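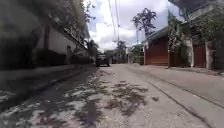 TRINBRIDGE – Residents of the Chuensuk neighborhood have been told that their street will keep its name after all, which came as news to those who had no idea it was in danger of losing it.

The town's addressing office confirmed this week that Chuensuk Lane will not become Varkent Way, a change that was approved in March and entered into the parcel maps before any letters went out. The letters did go out eventually. Of the 221 sent, 179 came back marked "no such street."

"We had mailed them to Varkent Way," said Oranuch Srithong, who runs the office. "The carriers did their job."

The renaming was meant to clear up a long-running mix-up between Chuensuk Lane and Chuensuk Lane North, which lies to the south of it. Deliveries have gone to the wrong one for years, and neighbors on both have worked out a system of trading packages over the back walls in the early evening.
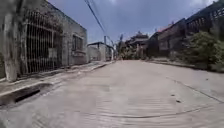 Jintana Nakpan, who has lived on the lane since she was a child, said she learned of the new name when her bank asked her to prove where she lived. She brought in a water bill, a tax notice and her mother. The bank accepted the water bill.

"They told me I had moved," she said. "I asked them if it was nice there."

Her neighbor Jarosław Makowska had a harder time. He spent 4 months trying to renew the license for his bicycle repair business, which the town's computer placed at both addresses and then, after he complained, at neither. He was fined for operating without a location. The fine was mailed to the correct house.

The name Varkent was put forward by Trumano, the mapping contractor hired to sort out duplicate addresses. Clementina Guerreiro, a project manager at the firm, said it came from a list of names chosen because they were easy to spell and belonged to no one in particular. Trumano will remove it at no extra charge, she said, though putting the old name back counts as a new request and will be billed.

Srithong said residents who already changed their documents can change them back for free at the town hall annex, which is open until 5 p.m. They will need to bring proof of address. Either name will be accepted through the end of the year.

The mix-up with Chuensuk Lane North has been sent back for further study. Yaowalak Wiriya, who lives there, said she was holding two packages and a garden hose for people on the other lane and would be home after dinner.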